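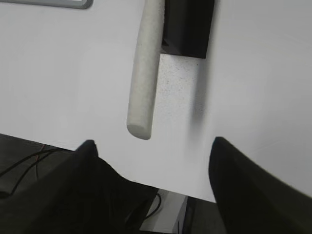
Talk notes: "The Lost Reel of Helmy, and Other Things I Don't Believe"
Speaker: Finlay Skinner
Wednesday session, small room, 2 clips

Opening. Don't do the joke about the projector.

Good evening. I've been asked to talk about a cheap adventure movie called Pestirer, and I've been asked to be nice about it. I will be nice about parts of it. The jungle stuff is dull, the diamond plot makes no sense, and the hero is a man in a safari jacket who gets knocked out four times and never once sees a doctor. But there's a good twenty minutes in the middle, and I'd like to talk about those, and then about the story that has grown up around the movie. I think the story is mostly bunk.

Quick plot for anyone who hasn't seen it. A mining engineer goes to a made-up country called Gurier to find his brother. The brother has been taken by a cult, or a crime ring, or a mad scientist. The movie changes its mind. Everyone wants a stone idol that is supposed to give its owner control over the weather. We see the weather change once, and it's a stock shot of a thunderstorm that doesn't match the film on either side of it.

(Ask who has seen it. If most hands go up, skip to the train.)

The train. CLIP 1, start at the whistle.

What I like here is that it's a fight between two people who can't fight, in a space where they can't stand up straight. No stunt doubles that I can spot, and I've gone through it frame by frame. The camera stays at the end of the corridor and lets them bump into things. The heavy loses his glasses and spends the second half of the scene swinging at coats. It's funny and a little sad, and the music drops out for most of it. Did the director plan that? Fans say yes. I'd guess the composer was paid for a set number of minutes and they ran out. Either way it works.

Then the hotel section, with the double agent and her three identical suitcases. This is as close as the picture gets to suspense. Point out the mirror in the lobby. Point out that the same lobby turns up later as the police station with a flag hung over the desk.

Now the legend.

You will read, in fan magazines and on the backs of disc cases, that the movie first ran much longer. The missing part is always called the Helmy reel, after the character of Dr. Helmy, who appears in the credits and has one line. (The line is "Not in the garden.") People will tell you there was a whole subplot in which Helmy builds the weather machine, and that it was cut after a disastrous preview in front of 500 people, half of whom walked out.

I have three problems with this.

First, the preview. Nobody who tells the story can say which theater it was. I've seen it placed in four different cities. The number of people in the seats never changes, though, and I find that suspicious. Real memories get the number wrong.

Second, the running time. The copy I've worked from runs 106 minutes. The script that went up for sale a few years ago, which I paid to look at for an afternoon, would come out at very nearly that. Helmy has one line in the script too. Same line. If there was a subplot, somebody added it after the script was typed and took it out again before the prints were made, on a picture that couldn't afford a second hotel lobby.

Third, the still. There's a photograph that goes around of a bald man standing beside a tank with wires coming out of it, and it gets passed off as Helmy in his lab. Look at the tank. It's the tank from Fokivik, a space picture that used a lot of the same crew. I'm as sure of that as I can be from a bad scan. CLIP 2 is the Fokivik scene, no sound needed. Let it run until he turns the wheel, then freeze.

(Wait. Someone will say the prop could have been used in both. Yes, it could. Then show me the scene.)

So where did Helmy come from? My best guess is the paperback. There was a novel version, badly written and very hard to find, and the person writing it plainly had to fill pages. Helmy gets two chapters there. He has a dead wife and a parrot. I think people read the book as kids, saw the movie on late TV with commercials in it, and joined the two up in their heads. I can't prove it. I only say it needs fewer miracles than a lost reel does.

A word on the restoration drive, as it will come up. It has 2,394 names signed to it. I signed it myself. I'd love a clean print of this movie — the train scene deserves one — but I won't put money toward a search of warehouses for footage that I don't think was ever shot.

Questions. Keep to fifteen minutes. If asked about the sequel, there wasn't one; that's a different movie with a new title stuck on for the video release in May.

Bring the paperback. Don't pass it around, the spine is gone.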